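I bought the Flelar mattress topper in April, after one too many mornings of getting out of bed like a folding chair. It's the three-inch foam one, queen size, and I've slept on it every night since. I love it. I'm a side sleeper with a cranky left hip, and the hip has mostly gone quiet!

It comes rolled up tight in a box you can carry up the stairs by yourself. Mine had a new-shoes smell for two nights with the window open, then nothing. The corners took a full day to puff up (the instructions say 8 hours, which was optimistic).
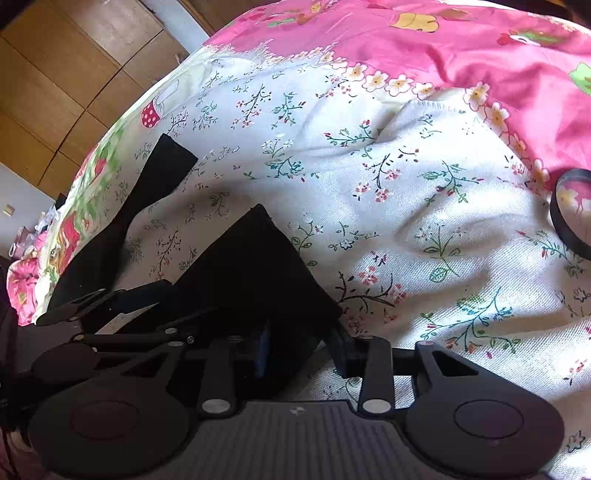
Bedding was my big worry, as I'd read that toppers push everything up so high that nothing fits. My old fitted sheets do go on, but only just, and one corner pops off if I thrash around. I bought deeper ones in the end. On top I've stayed with a floral sheet and a bright pink comforter, and that's plenty of warmth for me, because the foam holds some heat. If you already sleep hot, look at the Nyaga latex one instead. My sister has it and it's noticeably cooler, though bouncier than I like.

The straps are the weak spot. They're thin elastic and I've had to re-hook the foot end twice. The zip cover is great, though, soft and easy to get off for washing.

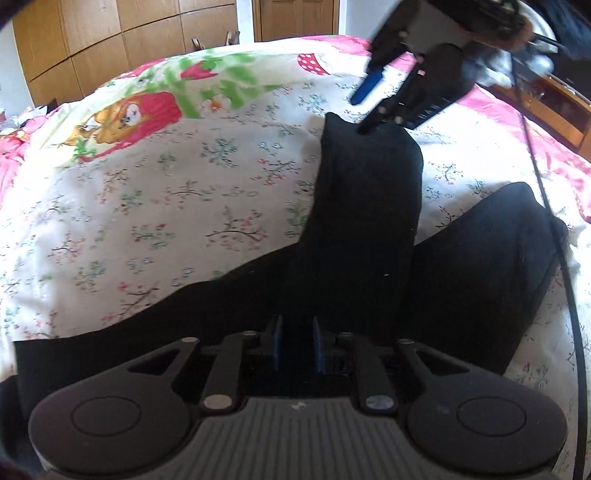
*What look like black trousers laid out on the bed.*

Edges are firm enough to sit on while you pull your socks on, which my last topper (a Stindasix) never managed. Would buy again, straps and all.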